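From: Terence Heywood
To: phone-accessories list
Subject: Re: Drokach battery case vs. plain power bank

Lertchai Nuchit wrote:
> I've had the Drokach battery case on my phone since February and I
> think the list has been too hard on it. It's slim, it charges
> wirelessly, and the box says 108 percent extra battery life. I went a
> whole weekend trip without plugging in. At 35 dollars on sale I don't
> see what there is to complain about. The Girkis one costs more and
> looks like a brick. Has anybody here used both? Nicanor said the
> Sastar was better than either but he never said why.
>
> Also, does anyone know if the magnets on the back are strong enough
> for a car mount? Mine slid off once on a rough road, but that may have
> been the mount.

Lertchai,

I've used both, and I still have both, so I'll answer. You won't like all of it.

Start with the 108 percent. Extra compared with what? I looked at the box again last night and there is a little dagger after the number, and the dagger leads to a line of gray type on the bottom flap saying results vary by phone, settings, and use. So we have a very exact number attached to no particular phone. If they had printed "about double" I would have shrugged and moved on. A figure that precise ought to come with a test somebody could repeat, and I can't find one on the box, in the leaflet, or on their site.

I'm not saying you didn't get through your weekend. I believe you. But what were you doing with the phone? If it sat in a cabin with one bar of signal and you took a few pictures, that's one thing. If you had maps running in the car for five hours, I'd be impressed. When I take mine to work and use it the way I normally do, the case gets the phone from nearly dead back up to something I'd call comfortable, one time, and then it's finished. I have never come close to a second full charge out of it.

The rest of my notes, for what they're worth:

1. Heat. The Drokach gets warm when it charges the phone, and warmer when you charge case and phone together on a pad. Every battery case does this to some degree. My objection is that it's a sealed shell wrapped around the one part of the phone that doesn't like being warm. The Girkis has a raised rib down the back that leaves a gap, and that's most of why it looks like a brick. It's ugly, but I can hold it during a call.

2. Cycle life. The leaflet says 800 charges. The Girkis leaflet says 430. On paper Drokach wins by a mile, and several people on this list have quoted those two numbers at each other as if that settled it. Read the wording. Girkis says 430 charges before capacity falls below a stated level. Drokach says "up to 800 charges" and stops there. Up to 800 before what? Before it catches fire? I wrote to them and asked, and got a reply thanking me for my interest in Drokach products.

3. Fit. Good, I'll give them that. The lip around the screen is high enough to matter if you drop it face down, and the buttons click properly, which the Girkis buttons don't. The cutout for the charging plug is too narrow for any cable with a fat molded end. I had to shave one down with a knife. They do include a short cable that fits, and I'm sure that's a coincidence.

4. Drop protection. The claim is "tested for real life drops." Holger Tangen asked here a while back what height and onto what, and I don't think anyone answered him. I dropped mine once from the kitchen counter onto tile. Phone was fine. I've also dropped a phone in a ten dollar rubber case from the same counter and it was fine too, so I don't draw any conclusions.

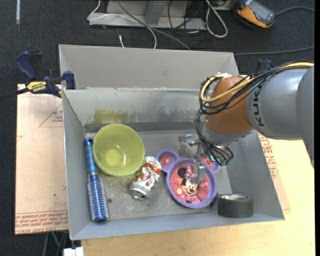

5. Magnets. To your actual question: weak. It holds on a flat desk stand and it holds in my wife's car, where the mount is nearly upright. In my truck the mount leans forward a little and the phone slides down over the first railroad crossing. The case plus the phone is a lot of weight for that ring. I'd guess that the mount is blameless. If you want to check, put a plain magnetic case on the same phone and drive the same road. If it stays, you have your answer. I would not trust the Drokach over an air vent at all.

6. The power button on the case. You have to hold it for three seconds to start charging, and the lights don't tell you whether it took. Twice I've put the phone away thinking it was charging and found it dead at 4 pm. Maybe I'm clumsy. The Girkis starts when you squeeze the tab and gives a small buzz, and I have never had that problem with it.

About the Sastar. Nicanor Cortés likes it because it comes apart – the battery slides off the back and you're left with an ordinary thin case for the rest of the day. I borrowed one for an evening and the idea is a good one. What I don't know is how the rail holds up. It's plastic sliding on plastic, and the one I had already had some play in it. Nicanor, if you're reading, how long have you had yours, and does it rattle? I'd sooner hear that than another round of how nice it feels in the hand.

And then there's the part where I get accused of being a crank. What is any of these doing for you that a plain power bank and a decent cable would not? Mine is the flat Cervantes one. It's the size of a deck of cards, it goes in a jacket pocket, and it will charge the next phone I buy as well. A battery case is molded to one phone. When you trade in that phone, the case goes in a drawer with a perfectly good battery in it. I have three of those in the drawer now. I bought them all on sale, too.

The usual answer is that a power bank means a cable hanging out of your pocket. True. I'd put up with that for maybe half an hour a day. The case adds its weight to the phone all day long, including the hours when you don't need it. People talk about slim, but I put the Drokach next to my bare phone and it doubles the thickness. Slim compared with the Girkis, yes.

Vaughn Obi made the opposite case here in the earlier thread, and I'll try to be fair to him. He's on his feet all day, he uses the phone one-handed, and he says he'd lose a power bank inside a week. For him the battery case makes sense and I wouldn't argue. I just don't think most of us are in his position, and I notice that the ads never show anybody sitting at a desk three feet from an outlet.

So, for 35 dollars: if it's working for you, keep it. I wouldn't send it back. I would stop charging it on the pad overnight, and I'd take it off the phone when you're home. If you were asking whether to buy one new at the regular price, I'd say no, and I'd say the same about the Girkis unless you really need something you can squeeze with gloves on.

If anyone wants to do a proper comparison, I'm willing. Same phone, same brightness, airplane mode off, one long video on a loop, from full down to shutoff, with the case on and then without. Lertchai has the newer Drokach and mine is the older run, so it would be useful to have both. Write down the start and stop times and post them here, including the bad runs. I'd also like to hear from anyone who has had one of these for more than a year, as every review I've read seems to have been written in the first week.

Does anybody know whether Drokach changed the cells between the first version and the current one? The model number on mine ends in A and I've seen others ending in C. Support wouldn't say.

Terence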